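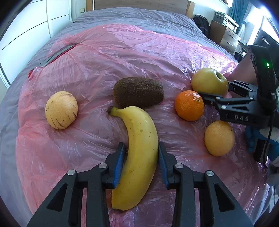

Fruit on pink plastic, jaws open either side of the banana. The second gripper is coming in for the apple.

Duvorano 2 review: decent labelling, oversold planning

Last updated: 22 August 2022
4 min read

Duvorano is a desktop package that takes recordings from hand-held grippers, works out where the jaws were at each moment, cuts the session into separate grasps and hands you something you can train a policy on. Version 2 adds a grasp planner and a much louder sales page. I ran 278 fruit-picking clips through it and I'm keeping about half of my enthusiasm.

Installing it was dull, which I mean kindly. Import is fine too, if you name your folders the way it wants. Get one wrong and it skips the folder without a word, and I lost an evening to that.

Tracking is the best part. A crinkled shiny sheet is a rotten surface for any visual tracker, all highlights and folds, and Duvorano still held its position on most clips. It gave up on 38 of them and flagged every one, so I could throw them out. Humitz, which I used before, would have handed me a smooth and completely wrong path.

Segmentation I trust less. It marks a grasp as started when the jaws stop moving, so a pause with the fingers open beside a banana gets logged as contact. You can raise the threshold, but then it misses quick grabs on the small stuff. I corrected 75 start points by hand. With two grippers at work it also swaps left and right now and then, usually when one comes in from the side.

The object labels are a mixed bag. Banana, apple and kiwi are no trouble. Mandarin and anything else orange or yellowish get muddled, and the pepino came back as "melon", "mango" and once "ball". The sales page says "open vocabulary". I'd call it guessing with a confidence score.

As for the planner, I'd wait. It proposes a sensible grip across the middle of a banana and then plans an approach through the kiwi. Neighbouring objects are supposed to be treated as obstacles from the October release onwards. I'll believe it when I see it.

The licence is 124 euros a year per seat. Hoekstra costs less and exports to more formats, but its tracker fell over on the same plastic. Buy Duvorano for the tracking, leave the planner switched off, and check the trial on your own worst clips before paying.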